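Getting the Front Porch Back

6/4/20

When we moved to Vanstead in November, I told my husband the porch could wait. It had a sag on the left side, paint coming up in curls as long as my hand, and a screen door that banged all night if the wind came from the river. The kitchen was worse, so the kitchen came first, and then winter settled in and I didn't think about the porch again until the crocuses were up.

Well, this spring we've been home more than any of us planned, and I finally got tired of looking at it through the window. Our neighbor across the street, Tiruwork Abera, had hers redone a couple of years back and she lent me her sander, her good brushes and a great deal of advice (all of it shouted from her own steps, which got the dog very excited). Her first rule was to scrape more than you think you need to. I scraped for 6 days! I found gray under the white, and dark red under the gray, and I got so fond of that red that I almost went back to it.

The boards on the sagging end had to come out. Robel Belay at the lumber yard cut the new ones to length for me and loaded them in the back of the car, and the whole order came to $131, less than I'd set aside. I spent what was left on a gallon of the floor paint my mother always used, a soft gray-green that looks like nothing much in the can and just lovely once it's down. Two coats, with a full day between them. I walked on the first one too early and there's half a footprint by the mailbox that I've decided to live with.

Now we eat out there most nights. The chairs are the old folding ones from the basement, and the table is a door on two sawhorses until something better comes along. My daughter does her reading on the top step, and I've learned more about the people on this street in a month than I did all winter — who walks early, who walks late, whose little boy has just gotten a scooter.

I still want flowers for either side of the door. I go back and forth on real ones, knowing how I am about watering.

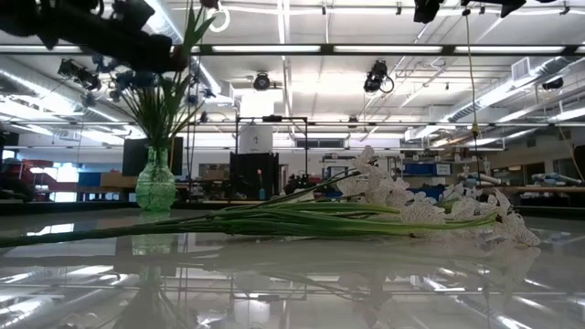
Next on my list is the screen door. I've oiled the hinges and moved the spring, and it still bangs, so I may have to ask Tiruwork what she did about hers.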